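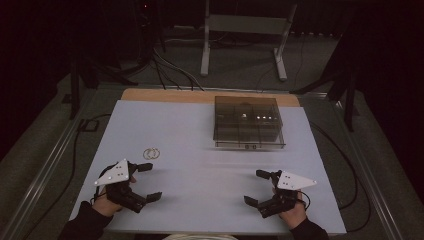

A jewellery box is, in the words of one correspondent to the Mustenwood trade catalogue, "the only piece of furniture most people own that has more rooms than their house." The catalogue printed the remark without comment and went on using it for 9 years.

In general use, a jewellery box (also trinket box or, among the optimistic, jewel case) is a lidded container for rings, earrings, necklaces and other small adornments. It is distinguished from the sewing box chiefly by its contents, and in many households not even by those.

Construction

Traditional boxes are made of timber and lined with velvet or felt, generally in a colour chosen to show lint. Later types use leather, card, metal or moulded plastic. The interior may be a single well, a lift-out tray or a grid of fixed compartments. Ring rolls, the padded ridges into which rings are pressed, first appeared in the Sturnetti range as an extra and became standard once customers stopped asking what they were.

Larger cabinets have drawers. The Sarkness No. 40 had a drawer for each day of the week and one marked "Sundries," which surviving examples show to have done nearly all the work.

Locks

Many boxes are fitted with a lock and a small brass key. The key is kept in the box, or beside it, or has been missing since the purchase. Insurers have long taken a dim view of the arrangement, pointing out that a locked jewellery box is no harder to carry off than an unlocked one.

Care of contents

Silver tarnishes more slowly in a closed box, and pearls, being softer than most of their neighbours, are best kept in a pouch of their own. Chains should be fastened before storage. Owners are usually advised to sort pieces over a pale cloth, where a dropped earring back has fewer places to go. 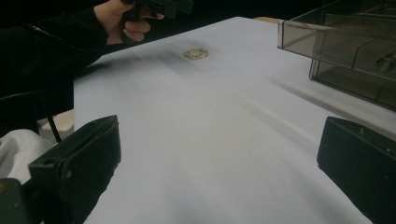
Musical boxes

A popular variant plays a tune when the lid is raised, often while a dancer revolves before a mirror. The Sethi factory offered 123 melodies at its peak, though retailers reordered the same waltz every September. The mechanism commonly outlasts the dancer, who comes off at the ankle.

Collecting

Collectors prize original linings and working keys. Musical models in playing order fetch up to $300 at regional auctions, more if the contents have been overlooked.

See also: Hope chest; Sewing box; Button tin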